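Two Arms on a Table: Build Gallery
Posted Jan 18, 2020 by Anjani Yeoh

Hi all! A bunch of you at the Tulport workshop asked for pictures of the arm table, so I'm finally putting up a page. It's a pair of robot arms facing each other across a black tabletop, inside a box lined with dark fabric, and it has eaten my evenings since May. İlker Gezer did most of the wiring and I did most of the complaining. I've gone on a bit under the picture (sorry, I like talking about this thing), and there's a parts rundown and some answers to your messages further down.

1. Both arms out over the workspace
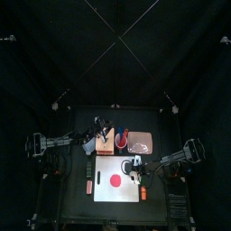 2. What's on the table

The kitchen stuff comes from my kitchen, and yes, I have bought another funnel. It sits upside down in the back row, with the left gripper right behind it in the shot. The pink cup with the spatula in it is my favorite, because the handles lean and give the arms something awkward to deal with. The orange bottle over on the right is small enough that you have to get your approach angle pretty much perfect or you just shove it along.

The white cutting board with the red dot is where we drop things off. Dilek Polat wanted a proper printed target with a grid, and we may still do that, but the dot is easy to aim for and the board wipes clean!

Oh, and the crumpled clear plastic bag in the square container. That was Aslı's idea (Aslı Ersoy, for the newer members) and I've been cursing her for it all month. See-through, floppy, never the same shape twice. I love it and I hate it.

3. The enclosure

We started without one. The shop has those big windows along the parking lot side and every afternoon the light crawled over the table and our results went to mush. So, dark fabric on the inside, black panels on top, and now I get the same light at noon and at nine at night. I bought the fabric as a remnant and cut it with the good scissors, which I have apologized for.

If you build one, hang the fabric before you bolt the arms down. I did it the other way and spent a whole evening with my head in there and a mouthful of clips.

4. The arms

The joints run on Skaden servos, which İlker found as a closeout lot. They're loud and a little jerky when you ask them to move slowly, but they hold position well and I haven't cooked one yet. The software is a homemade thing we call Cuvska, mostly İlker's, with my messy scripts hanging off the side. One arm keeps its base on the left edge, the other on the right, so they can both get to the middle of the board. They can also both get to each other, and I've had one good crunch so far. There's a software limit in there now.

Keep your cable loops generous, too. I made mine neat and short the first time, and the wrist pulled a plug out on its very first full reach.

5. How it's going

Last month I set a goal of 200 clean pickups in a row without anybody reaching in to help. We got to 100 and I did a little dance next to the drill press. Then the bag happened. The next goal after 200 is 1000, and I figure that'll keep me busy through spring.

6. Stuff people asked

Can I come try it? Yes, please do! I'm usually in after dinner. Ask me before you power it up, the startup order is fussy.

Are the plans up? Not yet. The base brackets are still changing and I don't want anybody cutting metal from an old drawing. İlker Bozkurt (the other İlker) is redrawing them cleanly and they'll go in the shared folder when he's done.

Where did the hardware come from? Mostly the Coppens surplus shelf, plus whatever was in my bolt jar.

More pictures once the new gripper pads are on. If anyone has soft silicone sheet lying around, I'll trade you for a funnel.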